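Chapter 4
Looking After a Two-Arm Bench Cell

If you have ever moved into an old house, you know that the first weeks go to learning which doors stick and which stairs creak. A bench cell asks for much the same patience, and the one we follow in this chapter, at the Keraneck workshop in Idton, had run for 1,135 hours before anyone wrote down how its grippers were supposed to be set. We will start there -- with the fingers -- and work our way back toward the shoulder. 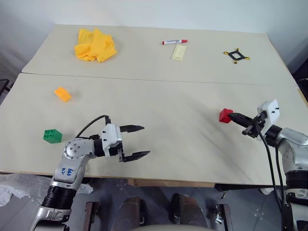 Finger alignment drifts slowly, so it pays to check it every 60 hours of running, and always after a cable has been moved or a mounting plate taken off. Close the fingers on a small block you know well, open them again, and compare both arms before you touch a single screw. Write down what you find, even when it is dull!

Section 4.1 takes up the mounting plate and its screws. Readers who already have the Clesomley checklist to hand may go straight to the cable run in Section 4.2.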